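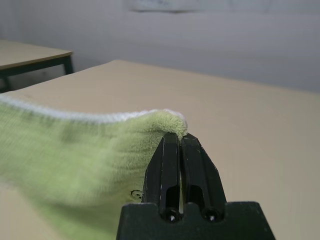
Light green fabric on a beige tabletop.

Distberg Extending Sideboard Review: Two Months in a Narrow Dining Room

5 min read

The Distberg is a sideboard with a pull-out serving shelf, sold flat in two cartons. I bought mine to replace an older Brirnen cabinet that was too deep for the room. The Distberg has been in daily use since November, holding plates, glassware and table linen.

Assembly

The cartons hold the carcass panels, two doors, the shelf on its runners and a bag of hardware. The manual has 33 steps. Steps 1 to 20 are clear. The runner steps are drawn too small, and the left and right runners differ only by a stamped letter near the rear screw hole. I fitted them the wrong way round the first time and had to back out eight screws. Check the letters before you start.

The cam locks tighten evenly and the predrilled holes lined up on every panel but one. The top rear rail needed a light push to close a gap. Total time was one evening, working alone, though lifting the finished unit upright is a job for two.

Fit and stability

On a level floor the sideboard stands square. On my floor, which drops toward the window, the adjustable feet took up the difference with thread to spare. They turn by hand only while the unit is empty, so level it first and load it after.

The wall bracket is supplied but the wall screws are not. With the serving shelf fully out and a full casserole dish on it, the unbracketed unit can be felt to lift slightly at the back. With the bracket fitted there is no movement. I would treat the bracket as required.

The serving shelf

The shelf is the reason to pay for this model over the plain one. It locks at half and full extension. The lock is positive and releases with a thumb tab on the right side only, awkward if the unit sits in a right-hand corner as mine does. There is a small amount of side play at full extension - noticeable when wiping it down, not noticeable when serving.

Finish

The lacquer resists water rings if they are wiped within the hour. A hot mug left a faint dull patch that has not come out. The door edges are well sealed. The back panel is thin and unfinished, and it shows if you use the piece as a room divider.

Alternatives

The Wi cabinet is lighter and easier to move, but has fixed inner shelves and no leveling feet. The Berorance is better made, with proper soft-close hinges, and costs nearly double. Neither has a pull-out shelf.

Price

I paid 1,086 with delivery to the door. Delivery to the room was extra and I skipped it. The heavier carton is manageable on a hand truck and very hard to manage without one.

Verdict

Recommended for narrow rooms where a serving surface is needed only at meals. Not recommended for freestanding use, or for a corner that blocks the right side. The door hinges have needed one adjustment so far, a quarter turn on the upper left.

41 shares
7 comments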